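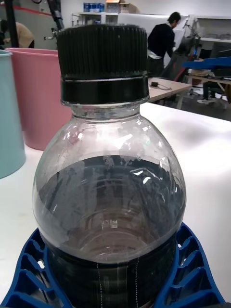
Home Reviews Kitchen Storage Contact

October
By Sibel Dursun

Parton two-tier pull-out shelf

We have a deep base cupboard next to the cooker where the oils, vinegars and soy sauce live. Anything at the back was lost until we moved house or ran out and bought another. I fitted the Parton pull-out in the spring and have used it every day since, so this is a fair test of it.

It comes flat in one box with the runners already greased. The instructions are drawings only and the third one is wrong: it shows the left runner upside down. Fitting took me 2 hours, most of it spent lying on the floor with a torch. You need a drill, a 3 mm bit and a pencil. The screws supplied are too long for a thin cupboard base, and I swapped them for shorter ones.

The inside of your cupboard must be at least 335 mm wide. Measure between the hinges, as mine stick out further than I thought and I had to set the whole unit over to the right.

Once in, it runs well. Both shelves come all the way out, and a full litre bottle stands upright on the lower one with room above the cap. The upper shelf is better for jars and small tins. I keep 11 bottles on the lower shelf and it doesn't sag. The front rail is a bit low. If you pull hard, tall thin bottles rock, and one of sesame oil went over in the first week. A strip of rubber matting has fixed that.

Cleaning is easy on the top shelf, which lifts off. The lower one doesn't, and drips of soy sauce collect in the corners where the wire meets the frame. I wipe it with a hot cloth when I remember.

I also looked at the Randera, which is cheaper but only slides out three quarters of the way, and the Pestusel, which has a solid base and a soft close. My sister has the Pestusel. It is nicer to use but takes up more height, and her tall vinegar has to lie down.

I bought mine from Arumugam on the ring road. They had the wider size on order only. Spare runners can be had from the same shop.

Four stars. It loses one for the screws and the drawings.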